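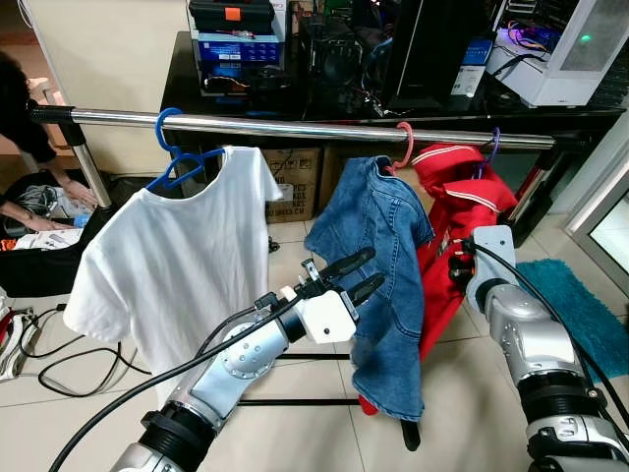 Bleed (printing)

Bleed is the part of a printed design that extends past the line where the sheet will be trimmed. It exists because paper stretches, stacks shift and guillotine blades have opinions of their own. A page meant to have color right up to the edge is printed slightly oversize and then cut down, so that a small error in cutting removes a little extra ink and leaves no sliver of bare paper.

Terminology

The finished edge is called the trim line. Everything outside it is bleed, and the strip just inside it, where no sensible person puts a phone number, is the safe area or quiet zone. Customers often confuse the last two, and many a business card has lost its final digit as a result.

Usual amounts

In the United States a bleed of one-eighth of an inch is standard for small work such as cards and flyers. Metric shops generally ask for 3 mm. Large banners need more, and books with many folded sheets bring a separate problem known as creep, in which the inner pages of a section push outward and get trimmed narrower than the outer ones. In a 16-page section on heavy stock the difference can be plain to the naked eye, particularly the eye of whoever paid for it.

The Steretham calendar

A case often told in trade classes concerns a wall calendar printed at Steretham for the stationery firm Pelex. The artwork, by Jarlath Breathnach, had a thin black border exactly on the trim line and no bleed at all. Of 948 copies, 25 were judged straight enough to sell. The foreman, Ruairí Ó Ceallaigh, suggested removing the border. Pelex preferred to make it thicker, and the reprint arrived in December, a little late for the other stationers but in good time for the following year's complaints.

Software

Most layout programs let the user set bleed when a document is created, and most users find the setting afterward. Stretching finished artwork to fill the gap is common but distorts type - extending the background alone is safer.

See also

Crop marks
Imposition
Registration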